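Moved here from the general board, 9 July 2024

## First two-arm setup for a small workshop: what do I budget for besides the arms?

I help run the hands-on side of a small training workshop and we've finally been told we can buy a two-arm tabletop robot. Hooray! I've wanted one for ages. Now I have to turn in a number and I'm scared of forgetting something dumb and having to go back with my hand out in December.

What I've got so far is a quote from Venderham for a pair of arms with plain two-finger grippers, mounting included. Then there's a second quote from Drundow where the arms are cheaper but the grippers, cables and software seat are all separate lines, and by the time I add it up I honestly can't tell which one costs more. The Drundow rep keeps saying "it depends on your configuration" and I keep saying I don't know my configuration, that's why I'm calling.

We want to do simple pick and place practice. Bowls, cups, folded cloth, that kind of thing. We already own a decent workstation and a solid table. We do NOT own spares of anything, and I don't know what breaks first. Also do I need the fancy objects set? Fumix sells a kit of practice objects for $1648 and that seems like a lot of money for dishes, but maybe there's something about them I'm missing.

Any help welcome, especially from people who had to write one of these budgets and then live with it.

### Answer 1 (accepted)

Oh I've been where you are! We bought ours a bit over a year ago and I wrote the budget on a Sunday-night level of preparation, so let me save you some grief.

First, get both quotes onto the same sheet. Make a row for every physical thing and every license, and if one vendor says "included" ask them to write down what the replacement price is. That's where I got burned. Gripper included, lovely, and then the fingers wore and I had no clue what new ones cost or how long they took. (Five weeks. We sat there for five weeks.)

So my list, in the order I wish I'd bought it:

- **Spare fingers and finger tips.** At least 2 full sets. If yours are the ridged kind, people will drag them along the table, I promise you.
- **Spare gripper cables.** Any cable that has to bend every time the wrist bends is a consumable as far as I'm concerned. Ask what the connector is and whether you can swap it yourself.
- **Fasteners.** Get the right screws from the vendor in a bag and label the bag.
- **A stop button within reach of whoever is standing there**, and one more on the other side of the table.
- **Shipping and setup.** Drundow charged us for a setup visit that wasn't on the first quote. Ask straight out.
- **Training time.** It's a cost even if there isn't an invoice. I put down 12 hours per person and that was low.

On software seats, find out if it's yearly. Ours renews in December, right when the money is gone, and I had to beg to get the date moved. Ask before you sign and they'll usually line it up with your budget year.

Now the objects. Please don't spend $1648 on dishes before you've tried the cheap way! We went to the discount store and bought plastic bowls in a few colors, and we practice on a big sheet of cardboard laid right over the table. Cardboard is great – it's dull so you don't get glare, you can draw start positions on it with a marker, and when it gets scuffed up you flip it or get another one from the recycling. Our total for objects was about $30 and most of that was cups.

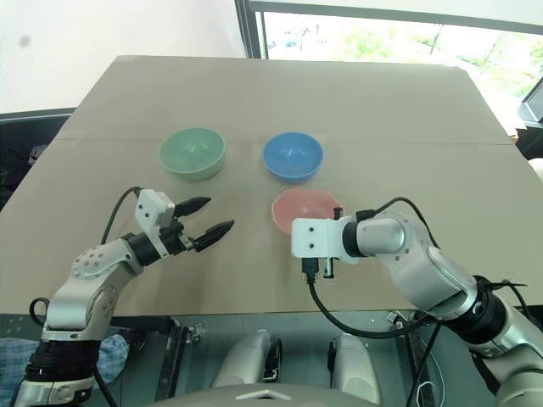 I second the cardboard, Fonseca wrote underneath, but would add one warning on the bowls: buy all of them on the same day and get doubles. We replaced a cracked one months later and the store had changed the rim, so the new bowl was thicker and half of our saved grips were off. A spare of each color costs next to nothing and goes in a box until you need it.

Yes, good point, I've added doubles to my own list. We only have the one green and I'd be annoyed if somebody stepped on it.

Last thing, on choosing between the two vendors. I'd call both with the same boring question, like "my gripper cable failed, what happens now?", and see who gives you a part number. We went with Drundow in the end and I don't regret it, but the parts desk was better than the sales desk by a mile.

### Answer 2

Depends what you mean by practice objects. If you need to compare your results with another group's, the Fumix kit makes sense. You both have the same stuff. If it's only for training people then no.

Also check the reach on the spec sheet against your actual table. Ours was too deep and we ended up cutting it down.

### Answer 3

Put in a line for "misc" and make it bigger than you think. Velcro straps, cable ties, tape, a power strip with a long cord. Mine was 5 percent and it was gone by the second month.

**Comment from the asker:** Thank you all so much, this is exactly what I needed! I redid the sheet with a replacement price column and Venderham left four boxes blank, so I've sent it back to them. Dropping the Fumix kit for now and moving that money to fingers and cables. Does anyone know if the Drundow setup visit can be skipped if you've already got the table bolted down?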